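Grelorau collection

The Grelorau collection is a set of recorded examples used for teaching robots to do household work. It was started by the company Fikuvis and is now kept by the Rajput workshop. It contains 223 hours of recordings, divided into 18 tasks, most of them connected with laundry and tidying.

Method

Each example, called an episode, is one attempt at one task. A person guides the gripper, and the camera at the wrist records together with the finger opening. Episodes longer than 50 seconds are cut into parts. Failed attempts are kept and receive their own label, so that the learning system can also study corrections. Before each episode the operator changes the place of the objects a little.

Laundry tasks

Seven of the tasks use a basket with textiles. The operators begin with the fingers open and the basket at different sides of the view, because early models learned only to go straight ahead.
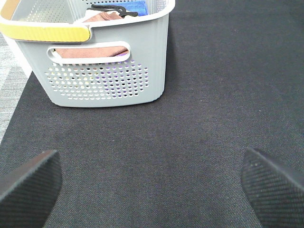
Uyên Lò has objected that changing the start position is not enough, and that the same operators repeat the same habits of the hand in every episode. Dimas Menon answered this by exchanging operators between tasks. The effect of the change has not been published.

See also: Clollo format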